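Koubek Handheld Gripper, Two-Finger, Black

Sold singly or as a pair. Stocked by Nidico for laundries, garment sorting rooms and repair shops.

The maker, Biltix, says staff can teach a folding arm by doing their normal work with these in hand. Maybe. We sell them, and we still think you should read the next part before you order for a whole shift.

Knitwear is the hard case. Shirts lie flat and towels behave. A sweater stretches, bunches up and hides its own edges – and a worker who folds one without thinking has to slow down and pinch.
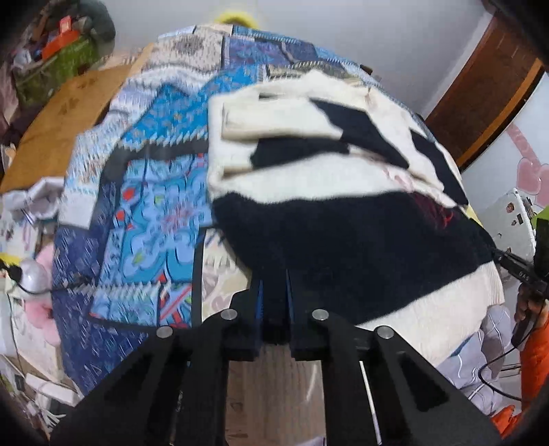

Two-finger gripper on a black-and-white knit sweater, second tool at right.

A sorting room at Turnalmont has had 18 pairs since January. Output dropped at first, and the folders wanted to know who would be doing their job once the arm had learned it. Management had no answer ready. Get yours before the boxes arrive.

Weight: 440 g each
Opening: up to 900 cycles per charge
Price: on request
Returns: 17 days, unused

Training for staff is not included – budget paid hours for it.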